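Weekend tutors wanted — adult reading and math, Hudberg

Posted April 11, 2025

We need 2 more tutors for the spring block, starting in May. Evenings mostly. Small groups, adults going back for their GED, some brushing up for work. No teaching license needed, patience is. 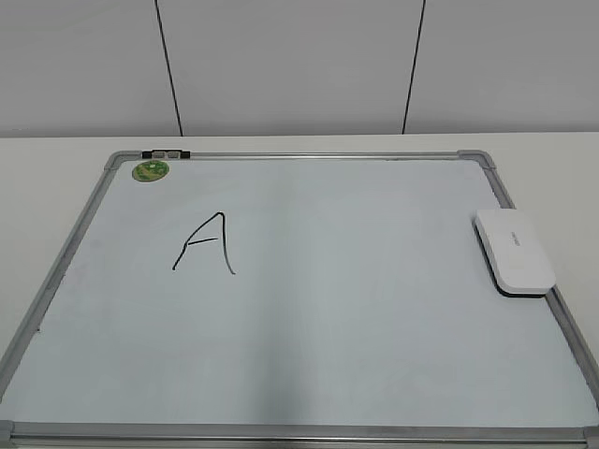

Darell Learning Center, Adult Education Team

What you'd do: plan short lessons (we have binders, use them or don't), teach, keep attendence, stay ten minutes after for questions. Fractions come up a lot. So do bus schedules and pay stubs.

Pay is $20 an hour, paid prep included. Parking behind the Grabner building, free after five. If you take the bus ask us for a pass.

You should have: high school diploma or better, some time spent helping other people learn — coaching, church class, training new hires, all fine. Spanish a plus. Background check required, we pay for it.
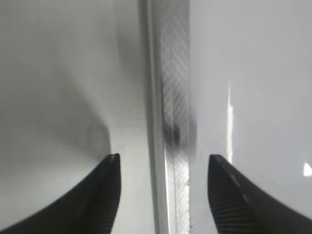
White and pale gray surfaces, seen close up.

To apply send a resume or just a page about yourself to Georges Sfeir, Darell Learning Center, 195 Tuvness Road, Room 2. Or drop it at the front desk. Put job no. 1037 on it please, we have other postings open and things get mixed up. Interviews are short and we'll call either way. Refrences can come later.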